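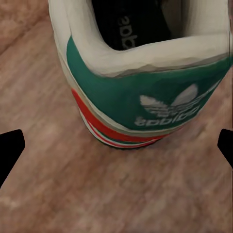
Sneaker on a wooden floor, seen from above.

Are hotel star ratings worth anything when booking in Grirnia?

Posted in Hotels and Stays

My partner and I are going to Grirnia in September for five nights and I'm trying to pick between two places. The Varela calls itself a five-star hotel and has a gold badge on its home page that says "Traveller's Choice of Distinction", whatever that is. The Dravance is listed as three and a half stars and costs $54 a night less. Photos look much the same to me. The rooms are close to the same size if you believe the floor plans.

I've been caught before by a "four-star" place where the restaurant was a vending machine and the pool was closed for the whole season, so I'm not inclined to pay extra for a badge. Does anyone know who hands these stars out, and whether there's an inspection behind them? I emailed the Varela and got back a paragraph about their commitment to excellence. It didn't answer the question.

We want a quiet room, a decent bed and breakfast before 7 am on at least two mornings. Not fussed about a spa.

wetweatherwalker

3 replies

Efren Macapagal
It depends entirely on who gave the stars, and your hotel's vague reply would bother me. Some countries have an official scheme with inspectors who turn up and check things off a list. In others a hotel can more or less pick its own number and the booking sites will repeat it. Some sites also run their own rating, so the same building can be four stars on one page and three on the next.

Even where there is an inspection, look at what gets marked. A lot of it is facilities: is there a lift, is the desk staffed overnight, is there a minibar, can you get room service. A place can score well on all of that and still have thin walls over a bus stop. Small hotels often lose a star for not having a lift when they've only got two floors.

As for the badge, search the exact wording. If the only results are hotels displaying it, be suspicious. Some awards are paid for, and "nominated" or "finalist" can mean somebody filled in a form. A proper award will have a year, a category and a list of past winners you can read without signing up to anything.

For what you want I'd ignore both ratings. Sort the guest reviews by newest, read the middling ones, and search them for "noise", "street" and "breakfast". Then email both hotels and ask what time breakfast starts and which rooms face away from the road. You'll learn plenty from which one gives you a straight answer. I'd also get the breakfast time in writing, as the website hours are often the summer ones.

tramlines49
Stayed at the Dravance a while back, room 17, at the rear. Quiet enough. Bed was fine, pillows were awful. Breakfast opened at 6:30 but there was no hot food until after 7, so check that if you care about eggs. Can't speak for the Varela except that the bar is overpriced. I wouldn't pay the extra, but I wouldn't pay extra for most things.

Trakside fan
5 star is always better, you get what you pay for. Just book it and enjoy your holiday!!

wetweatherwalker
Thanks Efren, that's useful. I searched the badge and found it on a handful of other hotels and a car wash, so that settles that. Have written to both places about breakfast and rear rooms. The Dravance has replied already, with a time and a room number. Still waiting on the Varela.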